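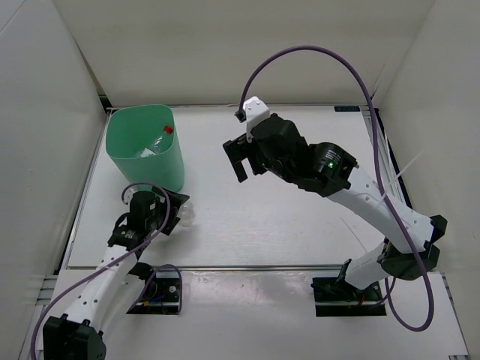 I used to keep one big recycling bin by the back door, and everything went in it until it overflowed. Now I have a little one right on the worktable and I love it! Bottles go in the second they're empty (caps on, that's how our pickup likes them), and I carry the whole thing out on Thursday night.

A few things I've picked up along the way. Go taller than wide, so a bottle can lean inside and not roll off across the table. Plastic beats wicker, which I learned after 200 or so sticky drips of soda... okay, maybe 20. Rinse the bin with hot water and a squirt of dish soap, then let it dry upside down before it goes back. If it still smells, leave a spoonful of baking soda in the bottom overnight.

For scuffs on a white tabletop I use a damp cloth and baking soda paste, rubbed in small circles. Try a corner first! Mine took six minutes, and the stubborn marks needed a second go the next day.

Contact | © Trallesow Home Notes | Back to top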